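Häufige Fragen zur Anschaffung: Wegeroboter für Parks und Grünanlagen

Diese Seite richtet sich an Bauhöfe, Grünflächenämter und Betreiber größerer Anlagen, die ein Fahrzeug der Reihe Gredska kaufen oder mieten möchten. Die Antworten pflegt der Vertrieb von Tresine. Preise stehen nicht hier, sondern im jeweiligen Angebot.

Ab welcher Wegelänge lohnt sich ein eigenes Gerät?

Das hängt vor allem davon ab, wie oft Sie kontrollieren müssen. Bei wöchentlicher Kontrolle reicht meist die Miete über eine Saison. Wer täglich fahren lässt, sollte den Kauf durchrechnen. Legen Sie dabei die Arbeitsstunden zugrunde, die heute für die Wegekontrolle anfallen, mit An- und Abfahrt.

Was gehört außer dem Fahrzeug ins Budget?

Ladestation, Ersatzakku, Mobilfunkvertrag, Einweisung und ein abschließbarer Stellplatz mit Stromanschluss. Dazu kommt die Ersteinmessung der Wege. Viele Kunden vergessen den Winterreifensatz. Er wird getrennt bestellt und hat eine längere Lieferzeit als das Fahrzeug.

Wie breit müssen die Wege sein?

100 cm freie Breite genügen für die Geradeausfahrt. Zum Wenden auf der Stelle braucht das Gerät 40 cm mehr. Umlaufsperren und Poller tragen Sie bitte im Planungsbogen ein, auch wenn sie herausnehmbar sind.

Kommt das Gerät mit Laub und feuchtem Asphalt zurecht?

Feuchter Asphalt und eine dünne Laubschicht sind zulässig. Bei geschlossener Laubdecke erkennt die Kamera den Wegrand schlechter, das Fahrzeug wird dann langsamer oder hält an. Planen Sie für den Herbst längere Fahrzeiten ein und lassen Sie vor der Einmessung einmal räumen.

Müssen wir die Wege vorher umbauen?

In der Regel nicht. Kritisch sind Stufen, tiefe Rinnen und ausgebrochene Kanten. Anas Semaan aus der Projektplanung sieht sich die Strecke vor dem Angebot an und hält fest, welche Stellen ausgebessert werden sollten. Der Termin ist kostenfrei, sofern es eine zusammenhängende Anlage ist.

Was leistet der Mietvertrag, was nicht?

Enthalten sind Wartung, Softwarepflege und Tausch bei Defekt. Nicht enthalten sind Schäden durch Vandalismus und die Versicherung gegen Diebstahl. Fragen Sie bei Ihrem kommunalen Versicherer nach, ob das Gerät als Arbeitsmaschine mitläuft.

Wann sollten wir bestellen?

Wenn die Mittel im laufenden Haushaltsjahr abfließen müssen, sollte die Bestellung bis Juni vorliegen. Später eingehende Aufträge liefern wir nach Möglichkeit noch im selben Jahr, sagen das aber nicht zu.

Können wir vor dem Kauf testen?

Eine Probestellung dauert zwei Wochen und wird beim Kauf angerechnet. Sie brauchen eine Person, die das Gerät begleitet und bei Bedarf über die Fernbedienung übernimmt. Anfragen nimmt Rasha Zoubi entgegen. Nennen Sie bitte gleich den Belag, die Steigungen und die Zeiten, in denen auf den Wegen viel Betrieb ist.

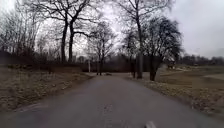 Wie lange hält der Akku, und wann muss Ersatz eingeplant werden?

Setzen Sie für den Akku eine eigene Position im Haushalt an und rechnen Sie mit einem Tausch im fünften Betriebsjahr. Der Ladezustand und die verbleibende Kapazität stehen im monatlichen Bericht, sodass Sie den Ersatz ein Jahr im Voraus anmelden können.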